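We use cookies to keep you signed in to the archive and to remember your reading settings. Accept / Manage

Campus Ministry & Interfaith list
Thread: Re: Re: quiet room hours and the June retreat
January 2024
4 replies — 2 shares

Hi all,

Sorry for the slow reply, been in and out of meetings since the term started. Quoting the earlier message so people who joined the list after break can follow.

> Hello everyone,
>
> Two things from our end. First, the quiet room in Raptis Hall is
> closing at 6 now and several of our students use it for evening
> prayer, which in winter is fine but by spring is much too early.
> Can we get it back to 9 or even 8:30? I was told over the
> summer that this was settled and then the door schedule changed
> with no notice.
>
> Second, the retreat. Last year it was billed as open to all
> traditions, and I sent students in good faith. They had a good
> time, mostly. But the morning and evening programs were both
> Mass, and the "alternative reflection" was a sheet of paper and
> a bench outside. I don't say this to be ungrateful. I'd like to
> know what the plan is before I put it in our newsletter again.
>
> Also is there a vegetarian option that isn't pasta.
>
> Peace to you all

OK. Quiet room first. You're right, it was settled, and then Facilities moved the whole building onto one door schedule and our exception dropped off. I've asked for 9 every night in term, including weekends. No answer yet. In the meantime the chapel side room is open til 10 with any student ID. It has a crucifix on the wall and I know that's not ideal for everyone. There's a folding screen in the closet, please use it, no need to ask.

If the door is locked when it shouldn't be, call the desk in Plaker, not me. I don't have the override. People keep thinking I do.

Second thing, retreat. Fair criticism and I'd rather hear it in January than afterwards. The alternative reflection was an afterthought and it showed. What I'd like to do this time:

- Mass stays, once a day, early, before breakfast. Anyone can come, noone is expected.
- The evening slot goes to a different group each night. You run it, your way, 45 minutes.
- Silence after that until morning for those who want it. Lounge stays open for those who don't.

That needs at least three groups to say yes, and so far I have one (thank you, Hillel). If your students want a night please tell me which, first come first served on that.

Place is the same, the old Ikia farmhouse by the lake. It sleeps 58 if we use the bunk room, fewer if we don't, and last time the bunk room was cold. We had 25 going last year so there's room to grow. Cost is $120 per student, all meals in. The fund can cover the full amount for anybody who asks, just have them email the office and write "retreat" in the subject line. They don't have to explain. Please say that out loud to your groups because it isn't landing when it's only on the flyer.
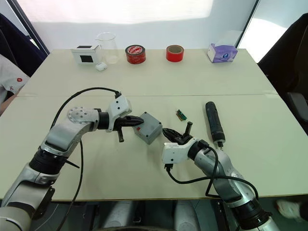

Vegetarian — yes. Different kitchen this year and they do halal on request, kosher only if it's ordered sealed, and they need numbers three weeks ahead. Will send a form. Not pasta every night, I have that in writing.

Couple of other bits while I'm here.

The founders' letter. A few of you asked to see the wording people keep quoting, that the college should be open to students "of every persuasion and of none." It's from 1841 and the library has it. I went and read the whole thing and it's a lot less generous two paragraphs later, so maybe don't put the one line on a poster with nothing around it. Would make a decent discussion night though. Anyone want to host?

Hedex House wants a speaker for their lunch series, topic something like keeping a practice while you're in a heavy major. Pre-med and engineering kids mostly. Student speakers are welcome, doesn't have to be clergy or staff. Ten minutes and then soup.

Ash Wednesday lands on Valentine's Day. Services noon and 5:15 in the chapel. Asking faculty again not to comment on anyone's forehead, or lack of it, we had complaints last year in both directions.

Still need from you:
evening slot yes/no
a headcount guess, even a bad one
who has the box of songbooks, the blue ones, it was in the van

Reply to the list please, not just to me, my inbox is a mess right now. Have to run, the 2:00 group is already at the door.

Office of Campus Ministry
Plaker Hall, lower level

Archive page last updated January 2024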